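HUREMBY ALLOTMENT AND GARDENS ASSOCIATION
Minutes of the June general meeting
Held in the back hall, 7.15 pm

1. Attendance and apologies
The chair opened the meeting at 7.15 pm. Apologies were received from the secretary and from two plot holders on the lower site. The membership officer took the minutes.

2. Minutes of the last meeting
Agreed as a correct record, with one change. Under item 5, "hosepipes may be left on overnight" should read "may not". The chair signed the corrected copy.

3. Matters arising
The lock on the Nastance Lane gate has been changed. Members who still hold an old key should hand it in at the shop and will be given a new one. There is no charge unless the old key has been lost.
The skip was delivered and taken away as planned. It was overfilled with soil, against the terms of hire, and the hire firm made an extra charge. The site rep for the lower plots will put up a clearer notice before the next one.
The letter to the parish about the blocked ditch has not been answered. The chair will write again.

4. Money
The current account stands in credit and all bills received have been paid. The water bill for the half year was £291, which is higher than the same period last year. The meeting discussed whether this was down to a leak or to the dry spring. It was agreed to read the meter last thing one evening and first thing the next morning, with all taps off, before calling anyone out.
Rents: 84 of the 86 plots are paid up. Reminders have gone to the other two. Under rule 9 the plots may be re-let if nothing is heard by the end of the month.
A member asked why the seed discount had not been passed on. The reply was that the supplier credits it in autumn, as in other years.

5. Waiting list and plot inspections
Inspections took place in the last week of May. Most plots were in good order. Four holders have been sent a first letter about weeds and one a second letter. A member on the lower site said that a first letter was harsh for somebody who had been in hospital. The site rep said the holder had since been in touch and that the letter had been withdrawn.
The meeting agreed that letters should in future invite the holder to ring before a date is set. Carried, with one against.
Half plots were raised again. There was support for splitting full plots when they fall vacant, though not for asking existing holders to give up ground. To come back in September with a proposed rent.

6. Water tanks
The tank by the Longo plots has been leaking at the ball valve. A new valve has been bought and will be fitted on the next work morning. Members are reminded not to wash tools or pots in the tanks — the outlet on the top site was blocked with compost twice in April.
A proposal to buy a 1,000 litre tank for the top site was discussed. Some members felt it would shade the plot behind. It was agreed to mark out the size on the ground with canes and look at it before voting.

7. Grass, paths and boundaries
The main paths have been cut every fortnight. Holders are responsible for the path on the left of their plot as seen from the gate, and several of these are now too long.
The mower needs a new blade. Up to £40 was approved. 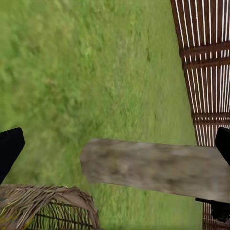 It was also agreed that petrol for the mower should be kept in the locked store and signed for, as two cans were left out by the compost bays last month. The strimmer is to be used with goggles at all times. A second pair will be bought.
One member asked if the grass by the car park could be left long for insects until August. Agreed for the strip behind the bays only, so that drivers can still see out.

8. Summer show
The show will be held in the Ruvum Road hall as before. Classes are unchanged apart from runner beans, now to be shown in sixes. Entry forms will be in the shop from July and must be back by noon two days before the show. Jam jars should have plain lids.
Help is needed with setting out tables and with teas. A list was passed round.

9. Any other business
Bonfires: there were two complaints from neighbours. No fires before 6 pm until October.
Dogs must be on a lead on both sites.
Surplus courgette plants are in the shop doorway and are free to members.

10. Next meeting
September, same hall, 7.15 pm. Items for the agenda to the secretary two weeks beforehand.

The meeting closed at 8.50 pm.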